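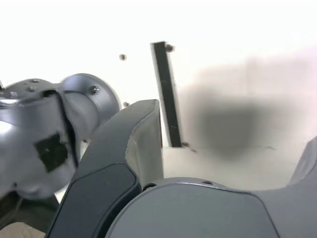

Minutes of the Monday Meeting, Kellham Workroom

Started at 5:30 in the afternoon, a little behind because the front door was sticking again and a few of us had to go around the side. Uliana Pylypenko led the meeting and brought the plum cake, for which many thanks.

1. Last month's minutes

Read and agreed, with one correction. The shelf brackets came from Akbulut and the paint came from Sava, and I had them the wrong way around. My apologies to both, and I have fixed the copy in the binder.

2. The work tables

We spent a good long while on this one. Uliana would like every table cleared down to the bare top by the end of the day, so that whoever comes in first can get going without moving another person's things. Several people said they leave work set up overnight on purpose, and that taking it apart and putting it back eats up half the morning. Both sides were heard out kindly, I thought. What we settled on is that a setup may stay where it is if there is a card next to it with a name and the day it will be finished. Anything else gets put away. Small loose items go in the trays under the window, and please use the tray that matches the job and don't just drop everything in the nearest one (I am as guilty of this as anyone).

We will try it through July and then talk again.

3. Money for the room

The balance stands at $3752. The bill for the new lamps was $91, a good bit less than we had feared, and it has been paid. There was a friendly back and forth over whether to replace the stools this summer or wait. The feeling was to wait, although the wobbly one by the sink really should be fixed before it tips someone over. Uliana has glue and clamps at home and offered to take it with her this week.

4. Storage and labels

The tall cupboard is full. Firarar has offered us 30 lidded boxes left over from their move, free if we collect them, and everyone was very pleased to say yes. Labels should go on the short end of the box so they can be read from the aisle – the last batch had them on the lids, and we all remember lifting down box after box to find the tape measures. Cables will get boxes of their own, sorted by length. Cleaning cloths stay by the sink.

A question came up about the drawer of odd screws. It was agreed to keep it for now, though not everyone was happy, and one of us would like it noted that the drawer no longer closes.

5. Tidying day

We will hold one before the boxes arrive. Please bring old rags and a dustpan if you have a decent one. Lunch will be soup, with bread from the corner bakery.

6. Other matters

The clock on the back wall is running slow and needs a battery. The window latch was mentioned again and will be looked at along with the front door. A blue thermos was left behind after the last meeting and is on the hook rail, rinsed out and waiting for its owner.

The next meeting is set for the same time next month. We closed at 7, and 3 of us stayed behind to wash the cups.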